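공저 장편 판권면 표기, 누구 이름이 먼저인가요
댓글 6 · 공유 4

제본공K
Grodetti에서 나온 공저 소설 『Skesar』 초판 서지를 정리 중입니다. 표지는 Mared Ruddock, Delyth Humphreys 순인데 판권면은 반대입니다. 도서관 목록은 어느 쪽을 따릅니까?

여백주의
표제면 기준입니다. 표지와 판권면은 보조 정보원이고요. 표제면 순서부터 확인하세요.

제본공K
표제면은 Ruddock이 먼저입니다. 본문 400쪽, 역자 후기 별도.

낱장
동의 못 합니다. 8월에 나온 Gestlow 전자책은 메타데이터가 Humphreys 선행입니다. 유통사 검색은 그쪽으로 잡힙니다.

여백주의
전자책은 별도 판입니다. 종이책 서지에 끌어오면 안 됩니다.
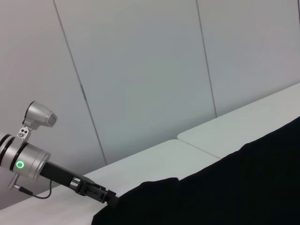
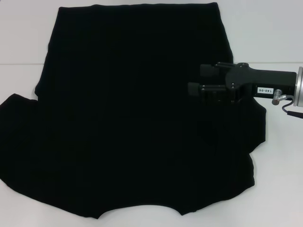 Re: 집필 분량 기준설

사철노트
111쪽까지는 Humphreys 단독 집필이라고 역자 후기에 나옵니다. 분량으로 따지면 Ruddock 선행이 맞습니다.

낱장
분량은 표기 근거가 못 됩니다. 계약서상 순서가 우선이고, 그건 독자가 확인할 방법이 없습니다.

제본공K
일단 표제면대로 입력하고 판권면 순서는 주기에 적겠습니다. 2쇄에서 바뀌었는지 아시는 분은 판권면 문구를 그대로 옮겨 주세요.

댓글 더 보기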